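**New in paperback: Najwa Khalaf on provincial debt**

Kurkura Press has brought out the paperback of *The Borrowing Provinces*, Najwa Khalaf's study of how local governments paid for two decades of building and what they owe now. The hardcover sold 3,585 copies, a good number for a book with 73 pages of tables.

Khalaf argues that the trouble began with the split of tax revenue. Provinces kept the bills for schools, roads and pensions while the capital kept most of the income. Land sales filled the gap until land prices fell. She read 846 bond filings to show which cities borrowed to build and which borrowed to pay interest on older loans. 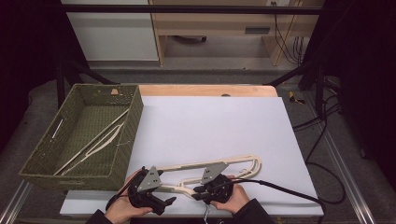

Does the paperback have anything the hardcover left out?

A new closing chapter covers the debt swaps and explains why Khalaf thinks they move the problem into the next decade. Two of the maps have also been redrawn.

Samuele Valentini's review in the spring issue called the middle chapters slow but said the case on pensions was the strongest he had read. Rebecca Fontana disagrees with him on the tax question, and her reply will run in the next issue.

Khalaf will speak at the Windport reading room in March at 6:30 p.m. Peninah Nyanda will chair. Members can order the book through the office at the usual discount.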